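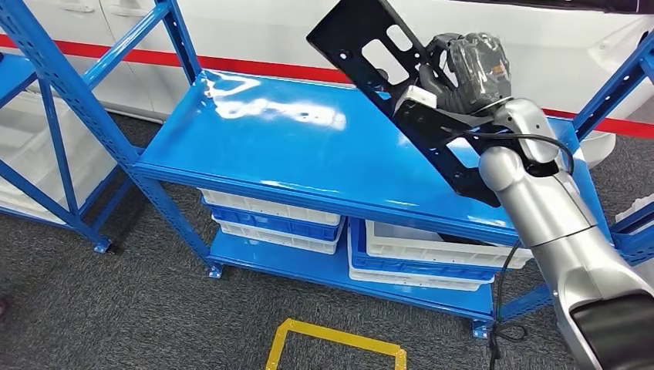
Blue perforated shelving, with plastic crates on the lower deck.

Vultosska Storeroom Forum
Board: Policies and Procedures
Topic: Should labels go on the shelf, on the crate, or on the item?

Posted by darska_stores, 9:10 a.m.

Our department is revising its written procedure for the general storeroom at Darska, and I would welcome the views of other members before the draft is submitted for approval in January. The present procedure dates from a time when each crate had a fixed place. Labels were attached to the shelf edge, and staff were expected to return each crate to the position named there.

This arrangement no longer serves us well. Crates are taken to workrooms and put back wherever space allows, and a shelf label then describes something that is two bays away. The draft proposes that shelf labels be withdrawn entirely and that every crate carry its own label on the short side, printed in 70 point type. The register would record the crate number and the bay, and nothing more precise.

Two questions remain open. The first is whether a bay is a close enough location for daily use. The second is whether individual items should also be labeled when they are kept inside a labeled crate.

Posted by nullow_facilities, 9:45 a.m.

The Nullow office adopted crate labels two years ago and has kept them. A bay is sufficient in our experience, provided that no bay is wider than a person can look over without walking. We would advise against withdrawing shelf labels, however. New staff rely on them, and a shelf with no marking tends to receive whatever is being carried at the time.

Our rule is as follows. The shelf label names a category, such as "cables" or "cleaning supplies." The crate label gives the number. Neither label repeats the contents in detail, as that information belongs in the register.

Posted by ledger_and_key, 10:20 a.m.

I must respectfully disagree with the previous reply. Category labels on shelves create a second record, and a second record has to be maintained. When our office had 67 crates, the categories were helpful. At 200 crates they were a source of daily argument. A roll of packing tape was found under three different categories in one month, and each of the persons concerned could defend the choice.

I support the draft as written. Remove the shelf labels and keep the register current.
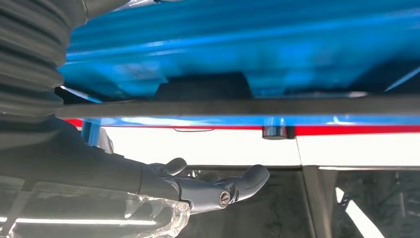

Response from the original poster

Posted by darska_stores, 11:05 a.m.

Thank you for both replies. The point regarding new staff is accepted. We will consider a plain bay number on the upright, with no category wording, which I believe meets the concern without creating the second record described by ledger_and_key.

I would still appreciate guidance on the labeling of single items. The opinion in our department is divided. Some colleagues hold that an item without a label is lost the moment it leaves its crate. Others consider it a waste of labels.

Posted by yu_records, 1:30 p.m.

The Yu office labels every item that can be separated from its crate and that would cost more to replace than to label. Consumables are excluded. The procedure takes up one page, and the register now holds 2000 entries without difficulty.

Placement deserves more attention than it usually receives. We specify a flat surface away from any handle, vent or moving part. Where an item will remain in its packaging, the label must be readable without opening it.

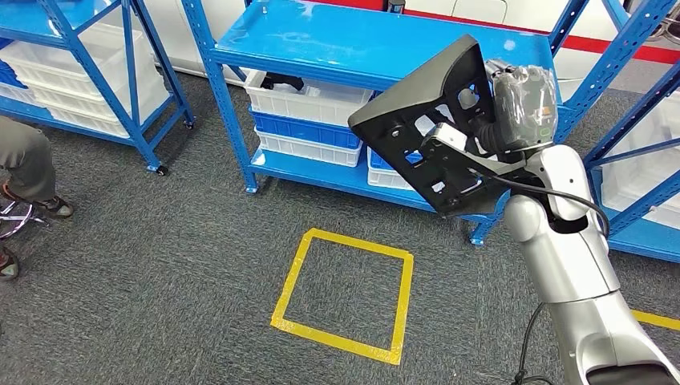

Packaging is the part of a labeling procedure most often left out, and I would ask that the Darska draft give it a section of its own. A label applied to outer wrapping is discarded with the wrapping, and the item then enters use with no identification at all. Clear film avoids the problem when the label is fixed to the item first. The dark gray device behind the black bracket is a fair example – the small greenish-yellow label can be seen through the plastic, crinkles included. Opaque bags need a second label outside, and both must carry the same number.

Posted by ledger_and_key, 2:15 p.m.

I concur on clear film, with one reservation. Being able to see a label is one matter and being able to read it is another. Creased film throws glare across small print. Our procedure asks staff to smooth the film over the label before sealing, and to reject any label that cannot be read at arm's length.

Posted by nullow_facilities, 3:40 p.m.

Our office has no objection to the packaging section. We maintain our position on category labels and would ask darska_stores to run one bay each way before the draft is made final.

Posted by darska_stores, 4:25 p.m.

That request is reasonable and will be put to the department. Bay numbers and the packaging section will be added to the draft this week. Members wishing to comment on the wording may reply to this topic, which will stay open until the January submission.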